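Office ceiling: paint it or leave it alone?

zirkholm_attic
Posts: 200
Monday
Hi all! We finally got the keys to our little office on Willer Street, and I keep looking up at the ceiling (you know how it is once you start). My partner says leave it. I'd love a soft warm white, maybe the Sesirell one. Has anybody done this with desks already moved in?

fu_and_two_cats
Posts: 1433
Oh, congratulations! I'd paint, and I'd do it now, before you get comfy. We put it off until March and had to cover everything with old sheets. Two coats, a long pole, and a good lunch in between.

plainpine
Posts: 13
I'm with the partner, sorry! A ceiling is the last thing visitors notice. Spend the money on decent lamps and see how you feel in a year.

fu_and_two_cats
Visitors, sure, but you're the one leaning back in the chair all day :)

zirkholm_attic
Ha, you two are no help, but I do love you for it. One from the office, looking up:

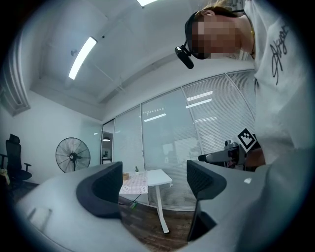 The office, ceiling at upper left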